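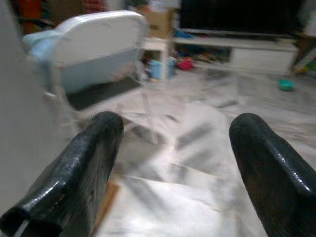

Folasade Nwankwo meint, man solle mit dem Staunen noch warten: Solange eine Maschine nicht allein durch ein Zimmer komme, in dem Kinder gespielt haben, sei das alles Werkstatt und kein Haushalt, und sie habe in Pekitz schon genug Vorführungen gesehen, bei denen vorher jemand gründlich aufgeräumt hatte. Das schrieb sie mir unter die erste Bilderseite, und ich habe lange darüber nachgedacht, weil sie ja nicht ganz unrecht hat. Ein Fußboden im Labor ist eben leer. Ein Fußboden bei Leuten zu Hause hat Papier, Spielzeug, Deckel, Hocker und alles, was man abends mit dem Fuß zur Seite schiebt (ich jedenfalls tue das, und ich schäme mich nicht dafür).

Willkommen also zur zweiten Bilderseite unserer kleinen Reihe »Kann die Maschine schon Hausarbeit?«. Wer die erste nicht kennt, muss nichts nachholen. Wir sammeln seit dem Frühjahr Aufnahmen von Greifarmen in bewohnten Zimmern und reden dann, meist viel zu lange und bei viel zu viel Kaffee, darüber, was davon schon Arbeit ist und was noch Übung. 147 Zuschriften sind inzwischen gekommen, manche sehr ausführlich, und fast alle fragen dasselbe: Wann räumt mir endlich jemand den Kühlschrank aus? Ich habe die Frage an Florin Surdu weitergegeben, der erst gelacht und dann eine ganze Seite geantwortet hat. Das Kurze daraus: Greifen geht ordentlich, Entscheiden geht schlecht. Was weg soll und was bleibt, das weiß in einer Familie oft nur ein einziger Mensch, und der ist gerade einkaufen.
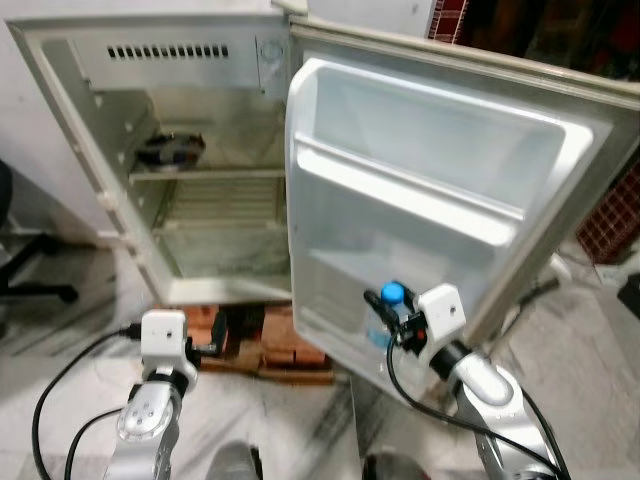

Die Flasche mit der blauen Kappe im unteren Türfach, der rechte Greifer ist dran.

Über diese Aufnahme haben wir am längsten gesprochen. Eine Flasche in der Kühlschranktür klingt nach wenig, aber denken Sie einmal daran, was Ihre eigene Hand da macht! Sie geht von oben oder von der Seite heran, sie weicht der Leiste aus, sie drückt gerade so fest, dass der dünne Kunststoff nicht nachgibt, und die Tür soll dabei bitte auch nicht zuschwingen. Ese Olatunji hat ihre eigene Küche einmal einen Nachmittag lang mit Strichliste beobachtet und kam auf 151 Handgriffe, das Tischdecken nicht mitgezählt. Zwei davon, sagt sie, würde sie heute ohne Bedenken abgeben: Flaschen herausnehmen und Flaschen hineinstellen. Beim Auswischen der Fächer wäre sie schon vorsichtiger, und an die Eier ließe sie vorläufig niemanden.

Mir gefällt an dem Bild, dass der Kühlschrank nicht mehr der jüngste ist. In Prospekten stehen immer die neuen Geräte, und dabei haben so viele von uns eben ein altes, mit Gitterrost und einer Tür, die schon einiges mitgemacht hat.
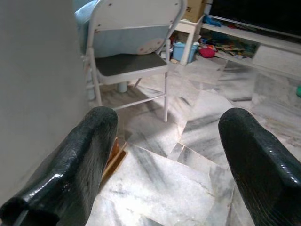 Randow, im September

Jetzt noch einmal hinunter zum Boden und zu den Möbeln. Zwischen Klappstuhl, Tischchen und Fernsehregal liegt so allerhand, und die Finger sind noch leer. Ich musste bei dem bunten Durcheinander im offenen Regalfach sofort an unser Wohnzimmer denken. Spielzeug einsammeln steht bei unseren Leserinnen und Lesern nämlich ganz oben auf der Wunschliste, noch vor dem Bügeln, was mich ehrlich gewundert hat. Olumide Ibrahim hält es für die schwerere Aufgabe: Jedes Teil ist anders geformt, und ein blanker Boden, der das Licht zurückwirft, macht es den Kameras nach seiner Erfahrung auch nicht leichter.

Meine Antwort an Folasade lautet deshalb: ein bisschen Haushalt ist es schon. Für einen ganzen Vormittag würde ich den Maschinen meine Wohnung noch nicht überlassen, für das Türfach im Kühlschrank aber gern, und ich würde mit der Tasse in der Hand danebenstehen und zuschauen.

Zuschriften zur dritten Bilderseite nimmt wie immer Rakiya Briggs entgegen. Schreiben Sie bitte dazu, welche Arbeit Sie als Erstes loswerden möchten und ob wir Ihren Namen nennen dürfen.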